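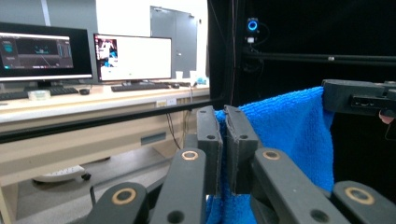

Date: 21 September 2021
Subject: Re: Fabric softener and microfibre – is the warning real?
List: Household Laundry and Textile Care

On the list, a member wrote:

> I've now read on four different websites that you must never use
> fabric softener on microfibre cloths or towels. They all say it
> "clogs the fibres" and that one wash with it ruins them for good.
> None of them says how they know. I've just bought a pack of blue
> ones and would like to look after them. The label only says wash
> at 60 and do not iron. There is also a special detergent called
> Fleketine which claims to "restore absorbency to as new". It costs
> three times what I normally pay. Is it worth it, or is this all
> one person copying another?

Mostly the second, I suspect, though I wouldn't throw the whole thing out.

Softener leaves a coating behind. It's meant to, as the coating is what makes a bath towel feel soft. I can well believe that a coating on very fine fibres makes them worse at picking up water. What I don't believe is "one wash and ruined for good". If it went on in the wash, I'd expect a good part of it to come off in a few more washes without it. The sites that say otherwise all seem to have a shop attached.

I did try this in May, in a small way. I took 2 cloths from the same pack and washed one with softener and one without, same powder, same programme. Then I weighed out 56 grams of water on to a tray and mopped it up with each in turn. The softener cloth was slower and pushed the water about a bit before taking it in. It did get there. After three plain washes I couldn't tell one from the other. That's one pack, one machine and very hard water, so make of it what you like.

As for Fleketine, I've read the leaflet. It says "up to 200 washes of like-new performance" and there's a small star next to the number. The star leads to a line saying "compared with untreated cloths". Untreated with what? Washed how? Dirty with what? I wrote to the address on the bottle and got back a voucher. I'd want to see it tested against ordinary liquid before I paid three times the price for it, and I've not found anyone who has done that. The Subramaniam leaflet that gets passed round this list is no help either – it quotes the same 200 and gives no source.

The advice I would take seriously is duller. Don't wash microfibre with cotton towels, or you'll be picking fluff out of it for weeks. Use less powder than the box tells you. Keep it out of a hot tumble dryer. If your label says 60, then 60 is fine, but I do mine at 40 unless they've been used on something greasy and they come up well enough.

One more thing, as someone is bound to bring it up. The Pakau bags that are meant to catch loose fibres in the wash may well do some good, but I'd like to know how much gets past them, and the packet doesn't say. If anyone here has weighed what they collect over a few months, please post it, with the make of machine and the spin speed.

I'd keep the softener away from your blue ones simply to save the money. If a capful goes in by mistake, I wouldn't lose sleep over it.

--
To leave this list, send a blank message with "unsubscribe" in the subject line.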